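Tuma Surface Care Polish, Marble and Marble-Pattern Tops
Supplied by Clullden Facilities Products

Tuma Surface Care Polish is intended for the routine upkeep of glossy tabletops in offices, reading rooms and shared work areas. It may be applied to sealed natural stone and to printed or laminated surfaces with a stone pattern. It is not suitable for unsealed stone, untreated wood or matte finishes. 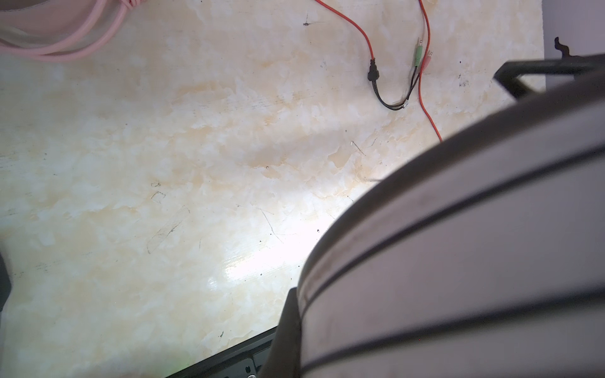 Routine polishing restores shine between deep cleanings and reduces the appearance of light surface wear. It will not fill deep cuts. Cream and beige patterns hide dust well, but on a glossy finish fine dark scratch lines and gray scuffs become noticeable near any patch of glare, and tops in that condition should be treated twice, with 10 minutes between coats. Remove cables and desk items before application.

Directions: Shake the bottle. Apply a small amount to a folded cloth and work in straight lines. Buff with a second, dry cloth. Keep the surface clear for 70 minutes.
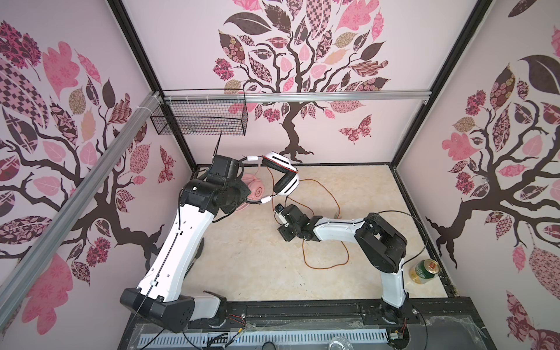
Store upright and away from direct heat. Opened bottles should be used within 7 months. The Grotetti buffing cloth is sold separately in packs of 2.

Institutional orders: Bijan Ghaffari, Bunnag Warehouse. Orders received by noon on Thursday ship the same day.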